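Open afternoon at the Sadent workshop

Members who put their names down in April for the visit to Sadent finally got their afternoon. There were 22 of us in the end, and the firm split us into two groups so that everyone could get near the screens. The first group went straight through to the simulation room and the second started with the hardware benches, then we swapped over after tea.

Gopinath Varghese looked after the simulation side. He has worked on household robots for 11 years, most of it on arms and hands, and he was good at answering questions from people who had never seen the inside of a robotics firm. He began with the obvious one: why spend so much time on a robot that exists only inside a computer? His answer was that a real arm is slow to reset, expensive to repair and can only be in one place. In the simulator the team can change the room, move the furniture and start again in a few seconds.

The software they use is called Skasidau. It was written in the building, and it does the physics as well as the drawing. The robot has two arms with a gripper on each, and it is given household jobs to do in rooms that are made up to look like ordinary homes. Most of the rooms have a kitchen or a counter of some kind, as that is where a lot of the lifting and carrying goes on. The operator sees the room from the robot's own position, with its body at the bottom of the view and the arms reaching out in front.

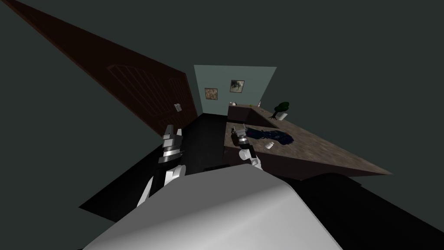
The session we watched was on reaching for soft things. Rigid objects are the easier case, Gopinath said, as a cup keeps its shape wherever you take hold of it. Cloth and soft bags fold, sag and slide, and the simulator has to work all of that out many times a second. If it gets the sums wrong, the object can pass through the fingers or shoot off across the room. We were shown a few of the older failures, including a tea towel that ended up on the ceiling, and these got the biggest laugh of the day.

Several people asked about the controls. A person wearing a headset and holding a pair of hand controllers can drive both arms at once, and the recordings are then used to teach the robot. It takes practice. The view tips when the operator tips their head, and new operators tend to lose track of which way is up. Four of our members had a go. The best attempt came from one of our younger members, who admitted to some experience with video games. I tried as well and spent my whole turn opening and closing the left gripper – I had meant to be using the right one.

Each practice run is limited to 30 seconds for visitors, which sounds mean but was long enough for most of us. The staff do much longer stints and take regular breaks.

The other half of the visit was at the benches, where Sanna, the firm's real two-armed robot, was being prepared for a new set of wrist joints. She was switched off for the afternoon, so we did not see her move. We were allowed to handle some of the old parts, and the fingers are lighter than you would expect. A technician explained how the joints are tested and passed round a gear that had worn down after months of use. There was also a short talk on Wumudine, the programme that checks whether something learned in the simulator still works on the real machine. A good deal of it does not at first. Lighting, friction and the weight of things all differ a little, and small differences add up.

There was time for questions at the end. One member wanted to know when a robot would be able to do the washing up at home, and was told not to throw away the rubber gloves yet. Another asked about safety around children and pets. The reply was that the real robot works at low speed with a stop button in reach, and that they have no plans to put it in anyone's house at present.

Our thanks to Gopinath and everyone at Sadent for their time, and for the very good flapjacks. They have offered us a second visit when Sanna is running again. Places will be limited to 22 as before, and those who missed out this time will be offered one first. Please wear flat shoes, and note that the car park gate closes at 5.30pm.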